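2025-07-10

Budget day, or budget evening by the time I got to it. Lilibeth Manalo wants the whole equipment list in her inbox before she goes on leave, and I've been putting it off all week because every time I open the spreadsheet I find something else we "need" (mostly me, mostly cables).

So the big question is still the grippers. Cullent have quoted 1745 for a spare set, which made me yelp, and Jukmont can do something similar for less but with a 7 week wait. If I order from Jukmont tomorrow they'd get here with a bit of time before the Susville demo in September. If customs is slow, I don't want to think about it. Lilibeth says buy from Cullent and stop fretting. She's not the one who has to defend the total!

I took my laptop and sat by the table for the afternoon, partly to work out what we'd really use. The arm was on the brown cloth, two short black fingers pressed down on the fabric, and the jeans and the rest were still piled in the cardboard tray at the far side of the mat. I can happily watch this for ages. Bad for spreadsheets. 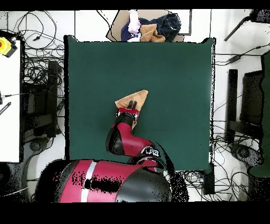

Where the list stands tonight

Spare fingers, 4 pairs, whichever firm wins. Definitely yes.

A second mat, same green. I'd like one in the cupboard before we get to Susville and somebody puts a coffee on the first one.

Cable covers for the floor. I put these down last year and they got crossed off, so they're going back on, near the top this time, and I'm prepared to be boring about it.

Proper trays for the clothes. Cheap, so I'll sneak them in.

The Vũ service plan, 5 visits. Lovely people, but I think we could manage with fewer. Must ring them and ask if they'll split it.

Still haven't added it all up. Tea first, then the total, then bed. Oh, and ask Lilibeth whether delivery comes out of our pot or the general one, I always forget.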